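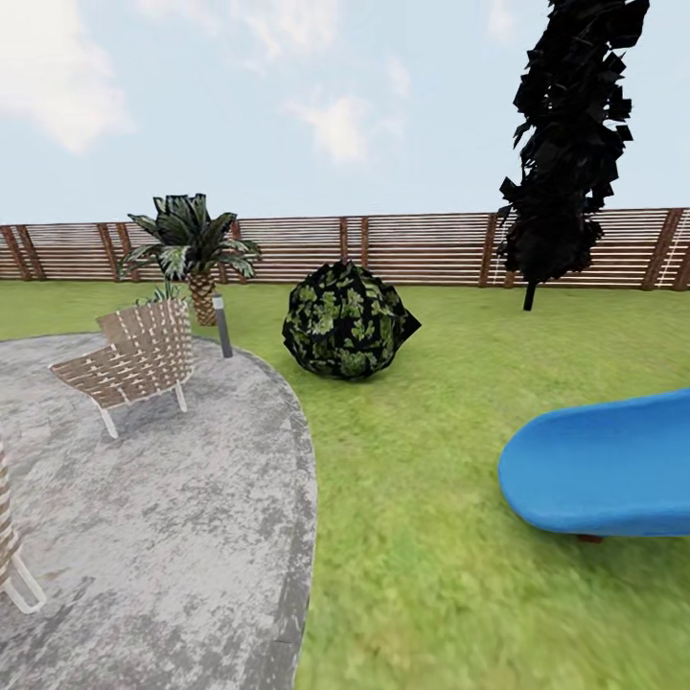
backyard set, sim demos - how many is enough?

vakov_mal
at 1,068 teleop demos in the yard sim now. Policy still drifts off over grass. keep going or change something?

fumi_o
Change something. Your grass is mush up close, wrist view has nothing to lock onto. Sharper texture first, then recollect 20 and compare.

vakov_mal
maybe. but the wide view is ok and it gets both

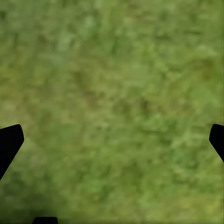

also re-rendering everything is 2 days on our box. would rather just add more starts, diferent approach angles

wada77
disagree w/ fumi. Blurry is fine, real wrist cams blur too. We went to 1,182 on Ila and the fix was start poses - texture did zip

fumi_o
Ila was indoors tho. Tile has lines. not the same

vakov_mal
ok 20 with new starts tonight, then 20 w/ new grass if thats no good. will post teh curves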